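Hallville Household Hints

README for version 2

What is in this folder

A plain text file of 176 cleaning and stain removal tips, taken from the household page of a local newsletter in Hallville, starting with the 1956 issues. Each tip is one row. There is also a short notes file and a scan index, which is incomplete and likely to stay that way.

Please read the rest of this page before using any of it. The tips are a record of what people were told to do. Whether any of it worked is another matter, and I have my doubts about a good deal of it.

Why it exists

I wanted to trace one particular claim, that salt poured on red wine "draws out" the stain, back to its first printing in the area. I failed. What I found was the same few bits of advice going round and round for decades, slightly reworded each time and usually credited to "a reader". By then I had typed up so many of them that it seemed a waste to throw the file away.

Columns

id: a running number with gaps where duplicates were taken out.

issue: as printed on the cover. Several covers disagree with the page inside, in which case I followed the cover.

stain: what the tip claims to remove. Kept in the wording of the original, so you will find tea, tea and milk, and "the usual tea trouble" as separate entries.

surface: cotton, wool, carpet, wood and so on. Filled in by me when the tip made it obvious, otherwise left blank. A lot of blanks.

remedy: the full text of the tip.

source: who the newsletter says it came from. Treat this with great suspicion. I think the editor wrote plenty of them.

repeat_of: the id of an earlier tip that says much the same thing. My judgement only.

danger: yes or blank. See below.

Where the text came from

The bulk was typed from bound copies in the Luvambridge reading room. The rest came from loose pages in the Boonyarit papers, a private box of cuttings that somebody had already sorted by subject and, in doing so, parted from their dates. Rows from the Boonyarit papers have "undated" in the issue column. Please don't guess at a date from the style of the writing. I tried that in version 1 and got caught out when one of the pages turned up in a bound copy much later than I had put it.

No text recognition was used. I tried it on some of the pages and it turned "borax" into "boxer" so often that typing was quicker.

Surfaces

Cloth and wood get most of the attention in the newsletter, and the advice for one is handed over to the other with very little thought. Lemon juice is praised for cotton and then, in the next column, for table tops. Vinegar gets the same treatment. There is almost no mention of dye or of how the wood was finished, though I would have thought both mattered more than the stain. If you are using the surface column to compare remedies, bear in mind that "cotton" covers everything from bed sheets to shirts and "wood" covers everything that came from a tree.

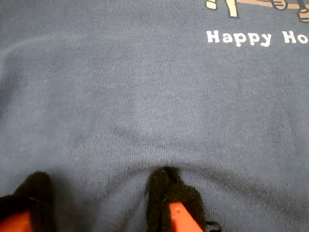
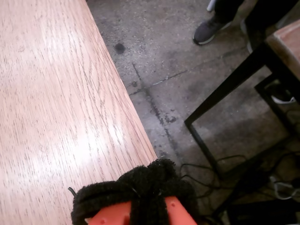 A comment that came in on version 1 argued that I was being unfair to the newsletter: people had fewer bottles under the sink then, they used what was in the larder, and a tip that did no harm and cost nothing was worth printing even if it only worked half the time. The same comment pointed out that soaking something overnight in cold water with nearly anything in it will shift a fresh mark, so the writers may well have believed what they were saying.

I accept the second point completely, and it is part of my complaint. When a remedy says "soak overnight with a spoonful of soda, then wash as normal", I would like to know what the spoonful did. The newsletter never says. It never printed a failure either, at least in the issues I have seen, which makes me think failures went in the bin. On the first point, several of these tips did cost something. One of them asks for half a bottle of gin.

The Platance rows

A group of tips recommends Platance, a washing powder sold locally. They are written as letters from grateful readers. All of them use the phrase "fresh as the line", and so do the powder's own adverts on the facing page. I have left them in, with the source column as printed, but I would drop them before doing any sort of study of what ordinary people used at home. You can find them by searching the remedy column for the name.

Danger

Some of the advice is plainly unsafe. I have put "yes" in the danger column where a tip mixes bleach with something it should never be mixed with, or has you warming a solvent near a flame. I am not a chemist and a blank in that column means only that I didn't spot anything. Do not feed this file into anything that gives cleaning advice to the public. I have been asked twice whether that would be all right and the answer is still no.

Changes since version 1

Dates removed from all rows out of the Boonyarit papers.

The surface column used to have guesses in it. These have been taken out.

Spelling in the remedy column now follows the original, including "luke warm" and the editor's private way with apostrophes.

The "effectiveness" score has gone. It was my own opinion on a scale and it had no business sitting next to the real data. If you have a copy of version 1, please don't quote that column.

Known faults

The winter issues are thin. Either fewer were printed or fewer survived, and the reading room has no list that would settle it. Any seasonal pattern you find should be treated as an accident of storage until shown otherwise.

The repeat_of column is generous. I linked tips that share a main ingredient and a stain, and a stricter reader would undo a fair number of those links.

Carpet tips from the later issues are often cut short at the foot of the page. I typed what was there.

Use

Free to use and pass on. Say where you got it, and keep this page with the file. Corrections are welcome if they come with an issue and a page. "My grandmother always did it and it worked" is a nice thing to hear, but I can't put it in a row.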